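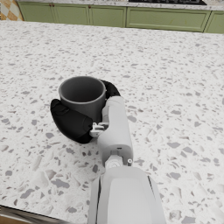 Grasp check on the gray cup, Gumon kitchen.

Home Forums Manipulation Sim and Transfer New Posts Search Log In

Pouring with empty cups – is anybody else doing this?

Kolbrún Stougaard
OK so I've been sitting on this since January and I want to hear from people who aren't in my building before I write it up. We've been training a two-handed pouring policy entirely in the Gumon kitchens, and there's no liquid in it at all. No particles, no fluid solver, nothing in the cups. One hand holds the source cup, the other holds the target, and the reward only looks at where the two rims are relative to each other and how the tilt changes over time. The scripted planner gives us the demos, we throw out the ugly ones, and the policy learns from what's left (plus a bit of fine-tuning with the rim reward, which I'll get to if anybody cares).

We generated 3807 episodes and kept 1487 after filtering. That's a brutal cut, I know! Most of what we tossed was grasp trouble. Either the fingers closed too high and covered the lip, or the cup rotated in the hand as soon as the arm lifted. A bad grasp doesn't hurt you right away in our setup, it hurts you later when the tilt starts and the rim isn't where the policy thinks it is. So we got strict about it.

Then we took it to the real robot with rice in the source cup. Out of 15 pours, 5 spilled. The old policy, trained with particles and a lot more compute, spilled on 5 too. Same number, and the new one trains overnight on the one machine I don't have to sign up for.

Tell me what I'm missing.

torquelimit
How big was the real target cup? If it's a soup bowl I'm not impressed lol

Kolbrún Stougaard
Ha, fair. Regular coffee mug, nothing wide. We did one size for the source and one for the target, so go ahead and complain about that.

bench_goblin
I'll complain about it. Fifteen pours is nothing. You can't say two policies are the same because they both missed five. The error bars on that are huge. I'd want at least a few times as many before I believed there's no gap, and I'd want somebody who doesn't know which policy is running to reset the cups between trials. We got burned by that on the Hsieh drawer task. The person resetting was being nice to our method without meaning to.

Kolbrún Stougaard
No argument on the sample size. "Same" was sloppy of me, I should have said I can't see a difference yet. The resets were done by me and I did know which one was running, so yeah, that one stings a little.

torquelimit
What's in the filter, exactly? You said ugly ones go but somebody has to decide what ugly means.

Kolbrún Stougaard
It's all automatic. An episode stays in if the rim of the target is clear of the fingers on the pouring side, if the cup turns less than a small threshold in the hand after the lift, and if the two cups never touch. I looked at a pile of the rejects by eye to check that the thresholds weren't silly, and I loosened the second one after that. I haven't tried training on everything with no filter. I probably should, if only to have the row in the table.

The part that took forever was the approach, before any real tilting happens. With two hands the planner likes to bring both cups to the middle at once and they bump. What worked was letting the mug hand settle first and having the paper cup come in from the side with its mouth already leaning the right way. The reward for that stage is only the direction from one opening to the other, so it's really cheap to compute. Before that I had a distance term in there and the policy learned to shove the cups together as fast as it could, which was funny for maybe a day.

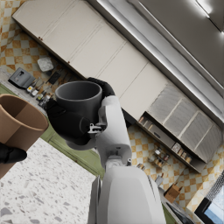
Kári Lauritsen
I think the rice result is hiding your problem. Rice is forgiving. It heaps up, it stays put at low tilt, and it stops when you stop. Water starts moving early and dribbles down the outside wall when you come back up too slowly. A rim-to-rim reward has no idea about any of that. I'd bet you a lunch that the particle policy pulls ahead the minute you switch to water, and your paper shouldn't say "pouring" until you've tried it.

Kolbrún Stougaard
I'll take the lunch bet but I'm nervous about it. The dribble thing is real. My hope is that a faster return at the end covers most of it, and that's only a change in the tilt profile, so I could add it without any fluid. But you're right that I'd be putting it in by hand and the particle people would get it from the physics.

bench_goblin
Would they, though? Every particle sim I've used gets the dribble wrong. The stuff comes off the lip like ball bearings. I'm with Kolbrún on this part. If the fluid is wrong anyway then you're paying for a wrong answer.

Kári Lauritsen
Wrong in detail but it still punishes early tilt, and that's most of the benefit. We ran something close to it at Jekbridge and the start of the pour was where it helped. The end was a mess for everybody.

gripforce_gail
Jumping in with a different gripe. How does the policy know how full the cup is? An empty cup and a full one need totally different tilt angles before anything comes out. If it only ever trained with nothing inside, it must be picking one angle and going with it.

Kolbrún Stougaard
Yep, that's the biggest hole. Right now the fill level is a number I hand to the policy at the start, and in training it's random and just shifts the target tilt curve. On the real robot I weigh the cup and type it in. I know, I know. The wrist force reading should be able to do it and that's next on my list.

gripforce_gail
OK that's less bad than I was picturing. A paper cup is so light that you should get a decent reading out of it. I'd worry about squeezing though. Do your fingers dent it when there's rice in there?

Kolbrún Stougaard
Sometimes, and the mouth goes oval when they do. The sim cups are rigid so the policy has never met an oval rim. Two of the spills looked like that to me.

torquelimit
So that's a grasp problem again and it'd hit the particle version just as hard. Can you post the tilt curves? I want to try this with the Cluvham arms, we've got two of them and no fluid solver.

Kolbrún Stougaard
Sure, give me until tonight to clean up the file. And Kári, I'm borrowing a tray from the break room and doing the water runs next. Blind resets this time, bench_goblin, before you ask.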